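Clorton Board Gamers > General > Blue tape grids for a long campaign table?

hexmapper
Fri 13 December
OK so I finally started the big Dosevik campaign and I am having a ridiculous amount of fun with it. If you haven't seen it, the map comes as loose sheets and you're supposed to lay them out over a full campaign year, with supply tracked from region to region. There are 2,316 counters in the box. I punched and clipped every one of them and I regret nothing!

My question is about zones. The rulebook wants separate areas for reserves, reinforcements, the dead pile and the turn track, and my dining table turns into soup by turn three. How do you all keep a game this size tidy for months?

pike_and_shot
Trays. Get shallow stackable ones, a tray per formation. I played Endodik over one whole winter that way and never lost a counter. When the family needed the table for dinner, the trays went on top of the bookcase and the map went under the couch.

hexmapper
Trays are great for counters, but I like seeing the reserves spread out. Half the joy for me is standing over the whole front with a cup of coffee.

gridlock23
Cover the table in kraft paper and mark it off with painter's tape! I've done this for every monster game since June and I'm never going back. One roll of paper lasts ages, you can write notes right on it (turn number, weather, who owes who a beer), and at the end of the campaign you roll it up and you've got a souvenir. I still have the paper from my first Kozłowski game with all my terrible predictions in the margins.

old_zoc
I have to disagree with this one. Paper wrinkles. Slide a map sheet over a wrinkle and your stacks go over, and then you're arguing about whether the third corps was in the woods. Felt is better. Buy it once, wash it, done.

gridlock23
It only wrinkles if you leave it loose! Pull it snug and tape it underneath, corners last. And you can't write on felt.

old_zoc
I don't want to write on the table. I have a notebook.

pike_and_shot
Felt grabs the counters too, which I like for stacks and hate for sliding a whole line forward. Depends on the game.

tinyrivers
Team paper. My only addition is to use dark tape. I tried pale yellow and by lamplight I could barely see the edges. Dark blue on brown shows up from across the room. And go for a few big rectangles over lots of little boxes. You will want more room for reinforcements than you think.

hexmapper
Oh, I love the idea of writing the weather on the table. How wide do you make the zones?

tinyrivers
I start with one long line across and then run the others off it the long way. Mine aren't even and it doesn't matter. Put the dead pile farthest from your elbow.
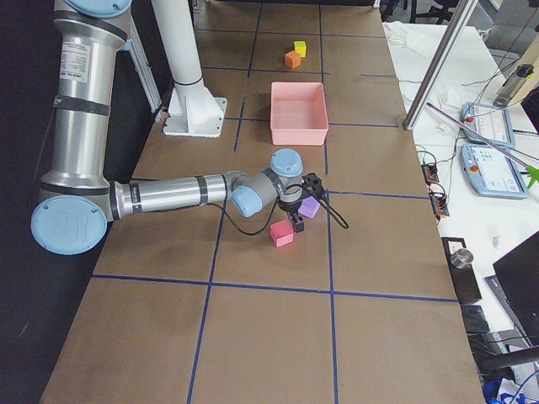 Also, don't press the tape down hard until you've played a turn or two. I always end up shifting at least one line, usually because the turn track needs more space once the random events start piling up. With Dosevik I'd give the supply markers a rectangle to themselves. There are 100 of them and they creep into everything.

old_zoc
Fine, that's a good tip about the supply markers. I still say felt.

counterclipper
Question from someone with a cat: does the paper crinkle? Mine can hear a chip bag from two floors away.

gridlock23
The heavy stuff is pretty quiet once it's tight. The cat will still come. I drape a bedsheet over everything between sessions and hope.

pike_and_shot
Sheet of clear plastic, with books at the corners. My cat has taken Endodik's capital twice.

hexmapper
You people are the best. Paper and blue tape are on the shopping list for tomorrow, and I'll get a scrap of felt just for the dice, so everybody wins something. I'm on turn four and my northern army is already out of supply. Will post a full report when the thaw hits!

old_zoc
Felt for the dice is a start. Check your rail line, that's usually what goes wrong up north.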